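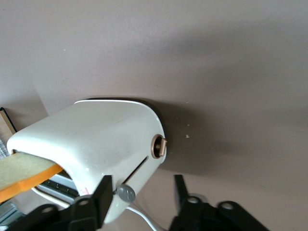
Grundlast in der Küche, Teil 3

2026-06-22

Seit April hängt ein Zwischenzähler von Nikus am Küchenstromkreis. Er schreibt alle 6 Sekunden einen Wert auf die Speicherkarte, ausgewertet wird in einer Tabelle.

Der weiße Toaster ist im Profil leicht zu erkennen: steile Flanke, konstantes Plateau bei 689 Watt, steile Flanke zurück. Für den Monatsverbrauch spielt er kaum eine Rolle. Der Kühlschrank liegt deutlich darüber, obwohl seine Leistung im Betrieb viel kleiner ist. Entscheidend ist die Laufzeit des Kompressors.

Offen ist noch der Nachtwert. Zwischen zwei Kühlzyklen bleiben 3 Watt stehen, die ich keinem Gerät zuordnen kann. Als Nächstes ziehe ich das Netzteil vom Radio ab und messe erneut.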